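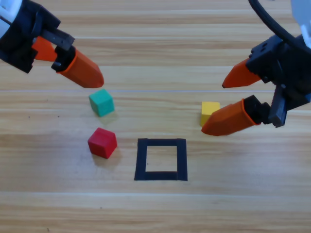 Ollden Table Care Records

Written notes on the care and repair of wooden tables, collected from owners in and near Nagano. The set has 1005 records. Each record is one job on one table: a cleaning, an oiling, a sanding, a filled crack, a tightened leg and so on. A table that was worked on more than once has more than one record, tied together by table_id.

Current release: Oct 11, 2018
Maintainer: Asuka Hamada
Contributors: Sulastri Nasution, Hideaki Ebihara, Kazuhiro Ebihara

What is in the folder

jobs.csv: one row per job, the main file
tables.csv: one row per table, with wood, size class and finish where the owner knew it
products.csv: oils, waxes and cleaners by general type, no brand names
notes.txt: longer comments from owners, keyed by job_id

All four files are UTF-8. The CSV files use commas and have a header row. Empty means not recorded. Zero means zero.

Columns in jobs.csv

job_id: unique, never reused
table_id: matches tables.csv
season: spring, summer, autumn or winter
job_type: clean, oil, wax, sand, fill, glue, tighten, other
product_id: matches products.csv, empty if nothing was applied
drying_hours: as reported by the owner
coats: whole number
result: the owner's own rating, 1 to 5, where 5 is best
entered_by: initials

Do not read too much into result. Most owners rated the job within a few days, and an oil finish that looks fine on day two can look patchy a month later. If the owner wrote to us again, the later rating is in notes.txt and the first one is left as it was in jobs.csv.

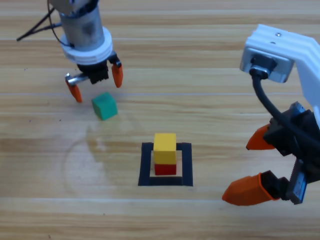

Light wooden tabletop with a few thin darker seams. Small wooden cubes and a square of dark tape on top.

Wood names

Owners wrote whatever name they knew. Kazuhiro Ebihara went through the list and sorted the names into groups, which are in wood_group. The original wording is kept in wood_as_given. "Light wood" was a common answer and has its own group. We did not try to guess the species from a color. If you need species, filter on wood_known = yes and expect to lose a lot of rows.

Veneered tops were hard to place. When the owner said the top was veneer, the group is for the veneer and the core is ignored. When the owner did not know, veneer is left empty.

Seams and cracks

Early forms had a single box marked "gap." People ticked it for open joints between planks and also for cracks along the grain. The newer form asks for these separately. Old rows have gap_type = unclear, and some 5 percent of the fill and glue jobs are affected. Sulastri Nasution called back the owners she could reach, and those rows have been corrected.

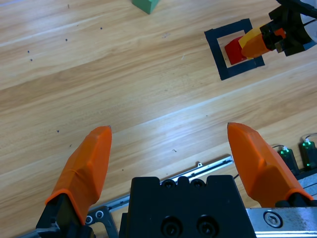 Light wooden tabletop with two orange gripper fingers in front.

How the records were collected

Paper forms were handed out at the Grollo repair days and mailed back or dropped off. Later we also took forms by email. Two people typed each form and Hideaki Ebihara settled the differences. Names and street addresses were removed before the files were joined. Table IDs are random and do not follow the order in which forms came in.

Known problems

Drying times are rounded. Many say 24 because that is what the can says.
Winter is thin. Few people oil a table when the windows are shut.
Some owners counted a wipe-down with oil as a coat and some did not.
Size class depends on the number of seats, so a narrow desk and a small dining table can land in the same class.
The Prarkarov forms were filled in by a shop instead of by owners. They have source = shop. Leave them out if you are comparing ratings.

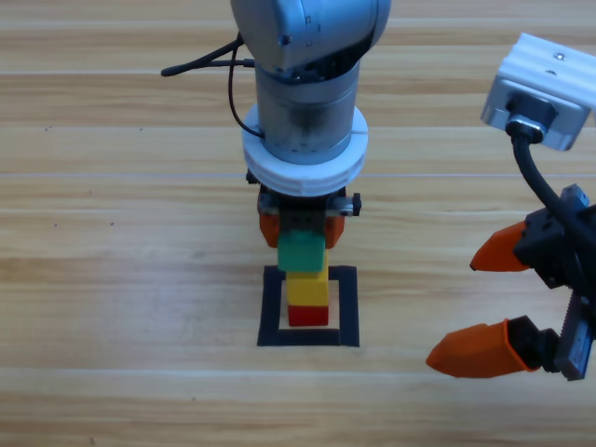 Use and corrections

Free to use for study, teaching and repair guides. Please name the data set and the release date. Do not use it to rank products, as the types in products.csv are too broad for that.

Send corrections to Asuka Hamada with the job_id and the column name. Fixes go into the next release and are listed at the end of notes.txt. Requests to remove a record are handled the same way, and the job_id is then left blank in the sequence.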